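Stale snacks: is the date on the bag a rule or a mood?

Posted in Kitchen & Pantry, May 21, 2023

rosalind_q
My brother-in-law moved abroad and left us the contents of his snack drawer, which he described as "a few things." I have now been eating my way through it for most of May and I'm starting to have doubts. Some of it is from Thailand, some has Chinese labels, and I can't read either. My husband's position is that a chip can't go bad, it can only become disappointing. My position is that I have one stomach and would like to keep it.
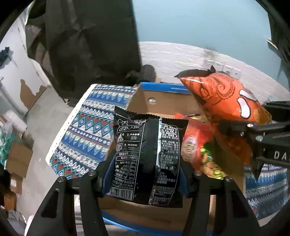 So what do I go by? Is there a way to tell the packed-on date from the eat-by date when the words mean nothing to me? And once something's open, how long have I got? I've been using a Zostillow clip, but it has the grip strength of a tired moth. Half a bag of shrimp crackers went soft overnight and my husband ate them anyway, to prove a point. He's fine. He's unbearable, but he's fine.

Gladys Mwakyusa
Your husband is mostly right and I'm sorry to be the one to tell him so.

Dry snacks in a sealed bag rarely turn dangerous. They go stale, and the fat in them goes rancid. Rancid smells like old crayons or the inside of a paint cupboard. If you open a bag and think of either of those, throw it out and don't hold a family vote. Same if the bag is puffed up far beyond its neighbors, has a pinhole, or has damp clumps inside. Nut and seed things go off first, then anything fried. Plain crackers will outlive us all.

On the dates: for Chinese labels, learn two bits of text. 生产日期 is the production date and 保质期 is how long it keeps, usually given in months or days. You often get only those two and are expected to do the sum yourself. 月 is month and 天 is day.

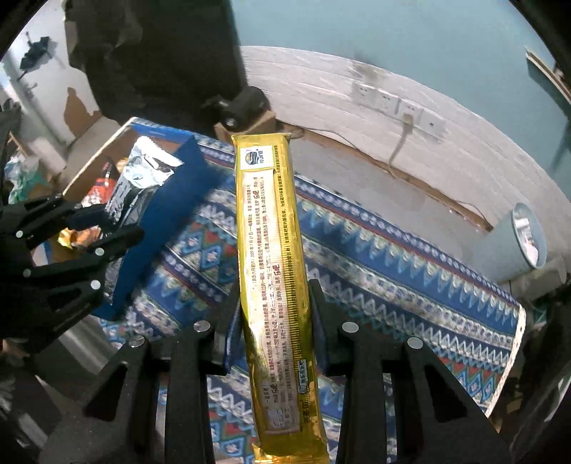 Chinese label, small print and plenty of it.

Thai ones catch people out because the year may be in the Buddhist calendar, 543 ahead of yours. So 2566 is this year. I once kept a tin for ages in the belief that I had centuries in hand. MFG or ผลิต is when it was made, EXP or หมดอายุ is when it expires. Phone translation apps handle these words well enough, though they do like to add some poetry.

Once open, I give fried things 5 days and crackers 7, in a jar with a lid that means it. I have a Humow jar from a yard sale and it has outlasted two toasters. Clips are decoration. If something has gone soft and smells fine, 3 minutes in a low oven will bring it back, provided you stand there and watch. I have not always stood there.

snackdad_24
I eat whatever. Never been sick except the one time and that was oysters.

Keep it all out of the cupboard over the stove though. Heat kills chips. 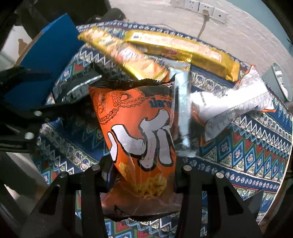 Gitau Mabula: I'd go along with most of Gladys's answer but not the bit about crackers outliving us all. The whole-grain kind go rancid quicker than you'd think, and I've had a box turn on me well before its date. Also check whether the cream-filled stuff says to refrigerate after opening, because that's a different business from chips and "disappointing" isn't the word for it.

rosalind_q
Thank you, all. I went through the drawer last night with a phone and a pencil. One bag of sesame things was made in 2563, which I now know is a bad sign, and it smelled exactly like crayons. My husband would like it noted that he was willing. The clip has been retired and I'm off to look for a jar.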